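I am Ruxandra Surdu, and this page is a small gallery about sorting wire. I moved to Plernville with 40 years of habits from my father's repair shop, and the strongest one is this: I never throw away a wire before I know its color and its length. Readers of my page about drawers asked how I sort what is left after a repair, so I put the subject here, with short notes under the pictures.

## Wires and baskets, February 2025

The mixture is the usual one for me: red, yellow and black, all in one bundle. For each color there should be one basket. I prefer white plastic with holes, as dust falls through and a dark wire is easy to find on it.

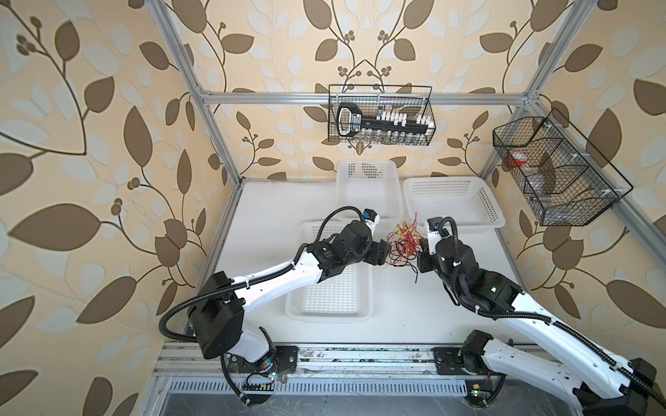
Before pulling anything, I look for the ends. A wire with a free end can leave the bundle by itself if you are patient. A wire pulled from its middle makes the knot smaller and harder, and after that you need a needle or good fingernails.

I also keep the baskets close to the bundle. When they stand too far, one starts to make small heaps on the table "for later", and later the heaps become a bundle again.
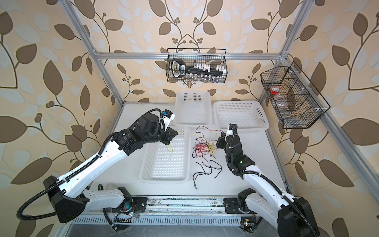 Yellow is the color I like to begin with. It is easy to follow with the eye between the others, also in the evening under a weak lamp. Black I leave for the end – by then there is not much for it to hide behind.

My old baskets came from the Govell store on the Brondberg road. They had a solid bottom and I was never happy with them. Small pieces of insulation collected in the corners and I had to wash them every March.

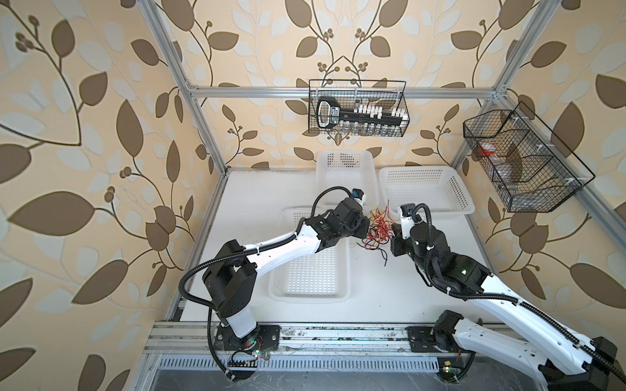 **Should I cut a knot that does not open?**

Only when the wire is cheap and the pieces will still be long enough to use. I first push both sides of the knot toward each other to make it loose, and I wait with the cutters until I have tried this a few times.

Thick wire and thin wire need different treatment, even when the color is the same. The thick one keeps its shape and wants to spring back, so I open its loops one by one. The thin one I lay flat in the basket, without winding.
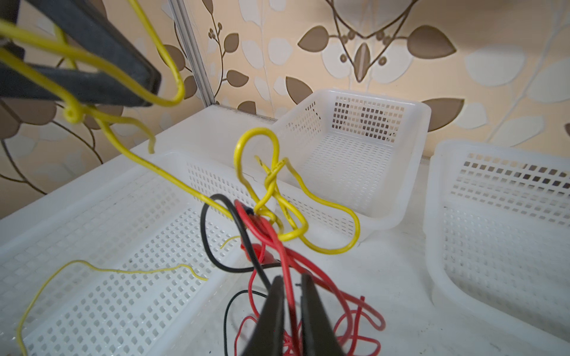
Bare copper ends deserve some care, as they catch on everything and they scratch the fingers. I fold a bit of paper tape over them. If there is a connector on the wire, I leave it on, and I sort by the color of the wire and not of the connector.

For labels I use the Pakzad paper ones, which can be written on with a pencil. The next gallery will be about screws and washers.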